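Search this site Search

5/13/24
Yaqin Dong

4.2 Helium, ceilings and the optimism of event planners

The second venue in our study was the Vrettos hall in Brorkberg, booked in October for a company dinner. The client, Nernell, had asked for an arch over the stage and a ceiling of loose balloons with long ribbons, so that guests could, in the words of the order, 'walk through a gentle rain'. The guests mostly walked round it. Ribbons at face height are charming until soup is served.

We followed the decorators through the whole job, from the first call to the last pop. The order came to 2000 balloons, of which 40 were lost before the doors opened. Our first guess was that poor stock was to blame. The decorators blamed the ceiling, which had been sprayed with a rough plaster finish at some point when rough plaster was thought elegant, and after an hour on the ladder we came round to their view. Latex that touched the plaster and then drifted in the draught from the vents did not last long. Foil did better, but foil was nine times over what the client wished to spend – a point the client made more than once.

The arch behaved well. It was built on a bent pole with weighted feet, in clusters of four, and took two people most of the morning. The plan supplied by Wirnasus, the planning firm, had allowed 17 minutes. When we asked how this figure had been reached, we were told it was the gap left between the florist and the sound check.

Linen was handled in the same back rooms as the inflating. Table cloths and balloons compete for the same doorway, and the cloths, being on wheels, tend to win. We would advise any hall with one service door to settle the order of use in writing, and to keep the key with someone who isn't also doing the flowers.
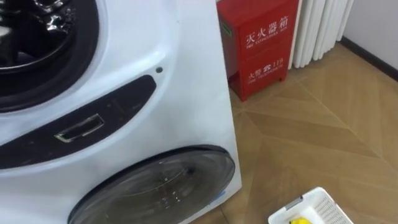
Figure 3. White front-loading washing machine, front panel.

Contact | © Yaqin Dong | Back to top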